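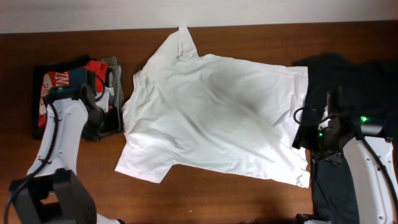 Folding and sorting T-shirts: your questions

Last updated: December

These are the questions we get most often at the Prevholm clothes exchange, which runs every Saturday in the hall on Eide Road. Answers are by Teodor Isaksson, who looks after the folding tables.

Do I need to iron T-shirts before I bring them?

No. Creases are fine. Clothes should be clean and fully dry, as a damp shirt in a closed bag will make everything else in the bag smell by the weekend. If you do want to iron, leave any printed design alone or turn the shirt inside out first.

How do you fold a T-shirt?

Lay it face down with the collar away from you. Smooth it from the middle outwards with the flat of your hand. Fold one side in towards the centre, sleeve included, then turn the sleeve back so it lies along the fold. Do the same on the other side. Bring the hem up to just below the collar, then fold in half again. Turn it over and the front of the shirt is on top.

Mine never come out the same width. What am I doing wrong?

Most likely you are judging the side folds by eye. Cut a piece of stiff card 25 cm wide, place it on the back of the shirt just under the collar and fold the sides over it. Slide the card out before you bring the hem up. A magazine will do at home.

What sort of table is best?

Any flat surface that is wider than the shirt. Wood is good because the fabric slides a little when you smooth it. A bed is too soft and the folds drift. Wipe the table before you start, particularly if you are doing whites.

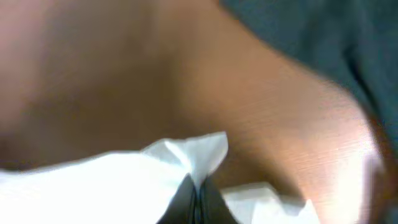 White and dark green on the wooden tabletop.

Should I separate whites and darks for folding?

For washing, yes. For folding it doesn't matter much, provided everything is dry. New dark clothes can leave lint on white cotton, so shake them out first or do the whites before the darks. We stack by size and leave colours mixed.

Can I fold more than one shirt at a time?

You can lay out 2 side by side if there is room, but finish one before starting the next. Overlapping shirts drag on each other when you pull the sides in.

How high can a stack be?

Stop when it starts to lean. Thick cotton leans sooner than thin. When you move a stack, put one hand underneath and one on top.

Is there a limit on how much I can bring?

Yes, 50 items per household on any one day. Please don't leave bags outside the door.

What happens to clothes that are stained or torn?

Put them in the rag sack by the entrance. Small holes along a seam can go to the mending table instead. Please don't fold stained items into the middle of a stack.

Do you take long-sleeved tops and jumpers?

Long-sleeved tops, yes. Fold the sleeves straight down the back before you bring up the hem. Jumpers go in the Erkell room next door and should be folded flat, as hangers pull the shoulders out of shape.

Can I help with the folding?

Yes, come to the side door at any time during the session and someone will show you where to stand. You don't need to book.

870 shares
2 comments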